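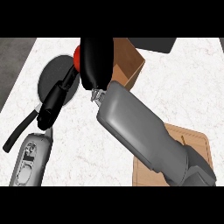

Chapter 6
Sharing a Workspace: Rules for Two Arms

Give a robot a second arm and a whole new set of jobs opens up! One arm can steady a pan while the other stirs, or hold a box still while its partner empties it. It also opens up a new way to get things wrong, and that's where this chapter lives: the rules that keep two arms out of each other's way (and out of ours).

In Chapter 5 you wrote a work cell plan for a single arm. You marked its reach, set its speed limits and chose where it should stop. Most of that carries over. What changes is the shared zone, the part of the counter or bench that both arms can reach. Who gets to enter first? What does the waiting arm do with a tool it's already holding? How close may a forearm pass to a gripper?

We'll work through these questions with the Valholm kitchen cell, first in simulation and then on paper as a written risk assessment. Nurhan Güler, who wrote the original Valholm rules, kept them to a single page, and I still think it's one of the best pages in this field. You'll find it in full at the end of Section 6.2.

By the end of the chapter you should be able to:

- draw a shared zone and say which arm has priority in it
- write a stop rule that covers both arms, including when one is holding something
- check a simulated run against your own rules and record every breach

Before you start
Get out your cell plan from Chapter 5 and a pencil. You'll be redrawing it by Section 6.1.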